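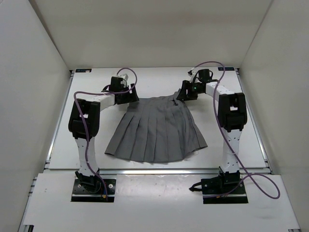 Can a robot fold pleated skirts already, or is it too early?

Posted by Stikari, 04/01/2025

I have a small laundry and repair shop. We get many school skirts with pleats, the most in June. I read that two-arm machines can fold clothes now. Has somebody tried it with pleats, with a grip on each end of the waistband? My pressing table is 145 cm long, so I think the space is enough.

Pleltora

Towels yes, skirts no. Save your money.

Piras

I would say it depends on what you call folding. To hold the waistband by two ends is the easy part. After this the pleats must lie flat, and on the right side of your skirt there is already a deeper fold with darker creases. A person feels this with the palm and pulls it straight. The machine I saw at a trade fair did not feel it, and it needed almost 2 minutes for one T-shirt.

If you have 1000 pieces in the season and all are the same model, ask for a trial with your own skirts. For mixed work I would wait.

Nadeck

Same opinion as Piras. Also check that small flap at the end of the waistband. If it stays bunched, the fold will be crooked. I clip mine with a clothespin before pressing.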